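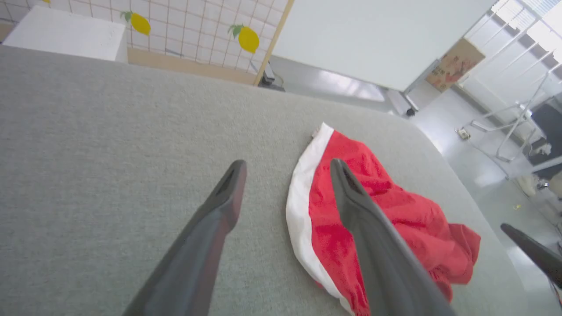 Graziella Martinelli asked at the last check-in whether the costume library would still be lending by the end of the grant, and whether the money for cleaning had been set too low. The answer to the first is yes. The answer to the second is also yes, and the details are below.

Progress report to the Pagano Fund
Brollwood Costume Library
23 March 2022

Loans

We have lent 360 costumes and costume parts since the grant began. Most went to schools and amateur theater groups in Brollwood and Cluvley. Church groups and one retirement home took the rest. Demand is uneven. The winter holiday stock goes out all at once and comes back all at once, and the period dresses hardly move until the spring musicals are cast.

Hats and other small pieces are borrowed more than full outfits. We did not plan for this. The first catalog listed full outfits only, so a group that wanted a red hat with white trim had to book the whole suit. We now list the pieces one by one. It makes more work at the desk, but fewer suits come back with a part missing.

Repairs and cleaning

Cleaning is over budget. We had priced it on wash-at-home fabrics, and too much of the stock turned out to be lined wool or velvet that has to go to a dry cleaner. Borrowers now wash what can be washed before they return it. The care label decides. If the label is gone, the item comes to us as it is and we choose.

The sewing table has been running every other week. Hems and closures are the usual jobs. Fourteen items were beyond repair and were taken apart for buttons, trim and lining. Two of the long coats need new linings and are off the list until August.

Catalog

We moved the records from the paper cards to Fondska in the fall. Sizes were the slow part. The old cards said "medium" or "fits a tall boy," and every garment had to be measured again at chest, waist and length. The children's rack is finished. The adult rack is done except for shoes, and we may stop keeping shoes. They take up two shelves and are seldom borrowed.

Money

We have $3,269 left from the grant. We ask to move part of the shelving line to cleaning. The shelves cost less than quoted, as the Cluvley school gave us its old library units when it remodeled. No increase in the total is requested.

Problems

Late returns are still the main one. Groups keep costumes through a second run of a show and do not tell us. Reminder calls work better than letters. We have not charged late fees and would like to avoid it, but the deposit for full outfits will go up for the next school year.

The back storeroom was damp over the winter. Nothing was lost. The wool has been moved to the front and the landlord has been told about the gutter.

Next period

Finish the adult rack, reline the coats, and send the holiday list to schools in August so that they can reserve early. We will report again when the storeroom gutter is fixed or at the regular date, whichever comes first.

Shared 14 times
3 comments

marlowe_t
Listing the pieces separately was the right call. We only ever needed the hats.

Dee
Please keep the shoes! Our group borrows the black lace-ups every year and I can't find them anywhere else in adult sizes.

Cluvley Parent
Is the deposit going up for schools too or just for theater groups?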